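A Day at the Flakbridge Golf Fair

I had been meaning to get to the Flakbridge golf fair for years, and this spring I finally packed a sandwich, filled the tank and went. It's a 217-mile drive from my house, so I left while it was still dark and pulled into the parking field just as the gates opened. If you like golf even a little bit (and I like it far more than my handicap deserves), it is a lovely way to spend a day.

The fair is set up along the practice ground, with two big tents for the equipment makers and a row of smaller booths leading down to the putting green. I started in the first tent, where Wondau had its new irons laid out for anyone to try. You just walk up, pick a club and wait your turn at the nets. I tried the seven iron, and after a few ugly ones I hit a shot so clean that the man behind me whistled! I'm still smiling about it.
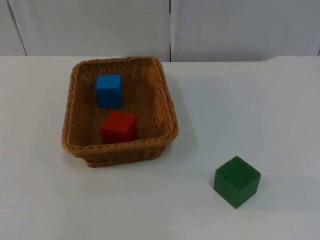
The second tent was quieter and I stayed there longer. Triturmont makes putters and very little else, and they had one of their fitters on hand all morning, checking people's posture and the way they lined up. Mine, I learned, has been aimed a hair to the left for probably my whole life. He bent the lie angle for me while I waited and wouldn't take a cent for it, which was kind of him – though I did end up buying a headcover on the way out, so maybe he knew what he was doing.

Lunch was my sandwich plus a very good lemonade, eaten on the bank above the short course. From up there you get a fine view of the whole layout. It has nine holes and plays 1,078 yards from the back tees, and fairgoers can go around it for the price of a bucket of balls. I took a wedge and my putter and made two pars, and we won't talk about the other seven.
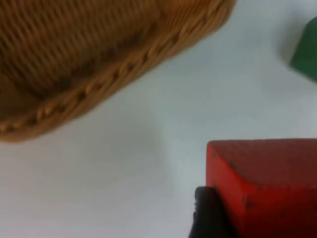

In the afternoon I sat in on a talk given by the people from Marulanda, who look after greens for clubs all over the state. I expected to nod off in the warm tent, but it was the part of the day I've thought about most. They explained how much work goes into a green back in February, when the rest of us are indoors watching golf on television, and why fixing your ball mark right away matters so much. I fixed three on my way back past the short course, only one of them mine.

Parking was free, the restrooms were clean, and there are plenty of benches if your knees are like mine. Bring a hat, as there's hardly any shade by the nets, and get your name on the fitting list early. It was full by noon.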